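Teaching by hand, week twelve (or: what I've learned from a pile of cloth)

The gripper corner is still going strong, and I promised last time I'd write up how the hand demos are coming along.

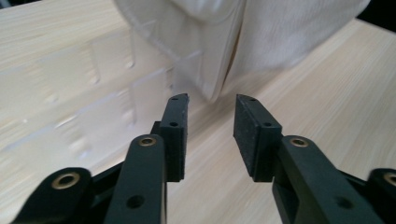
So, cloth! I had a bad feeling about cloth back in September, when Britero first went on the schedule. Blocks and cups hold still. You pick one up, you put it down, and it has the same shape it had before you touched it. Fabric has opinions. You pinch one corner and the opposite side slides off somewhere, and if you let go a second early the whole thing slumps and you're basically starting a different task.

For anybody new to the list, Britero is the part of our work where we teach by doing the job ourselves with a gripper in one hand. There's no arm attached. You squeeze, the fingers close, the camera records what the gripper sees, and later on all of that goes into training. The other half, Plenero, is the remote control side, where you sit in a chair and drive the real arm with a pair of handles. I do both, but I'll admit I'm a Britero person. My shoulders are less fond of it than I am.

The goal for cloth was 500 good demos before the holidays. We're at 430-something as I write this on 12th December, so I think we'll make it if I stop redoing the ones I'm picky about. Which brings me to the thing I really wanted to talk about, and that's speed.

When I started, I moved so slowly it was painful. I figured slow meant clear. Then we trained on my first 50 and the arm did exactly what I'd done: crept up to the cloth, hung there over it, closed its fingers like it was afraid of waking somebody up, and hung there some more. All my hesitating was in there! Every little pause where I was thinking about which fold to grab. It was like hearing your own voice on an answering machine.

Now I decide before I move. I look at the cloth, pick the spot, and go in at a normal pace with the fingers already open wide. If I miss, I miss, and I go again right away in the same recording. We used to throw those out, but we've started keeping them, provided the second try is clean, and the arm has gotten noticeably better at trying again after it comes up with nothing. (It used to carry an imaginary towel all the way across the table and set it down very carefully. I miss that a little.)

Going in too fast is its own problem, of course. The picture smears, especially on the turn, and Lu, our checking script, will flag the recording and make you watch it back. Lu flagged 30 of mine in one afternoon last week. I deserved maybe half of those.

A few other notes if you're coming in to record:

Don't fix the cloth between demos. I know, I know, it's right there and it's all bunched up and you want to smooth it. Leave it how it fell. We have plenty of tidy starting positions already.

Switch hands if you can stand it. My left-handed demos look clumsy to me, but they come in from angles my right hand never uses.

Check the bolts on the gripper at the start of your session and again after lunch. Mine got so sloppy on Tuesday that one finger was landing well behind the other, and I lost most of a morning before I noticed.

And please label your sessions. Drusell, the storage drive, now has 52 folders called "test" and I'm fairly sure a lot of them are mine, so I'm not pointing fingers, but I did spend my Friday opening them one by one.

Next up after the break is folding in half, with both hands, two grippers at once. I tried it for ten minutes and had to go sit down. If you're good at patting your head and rubbing your stomach, come find me, the sign-up sheet is on the door.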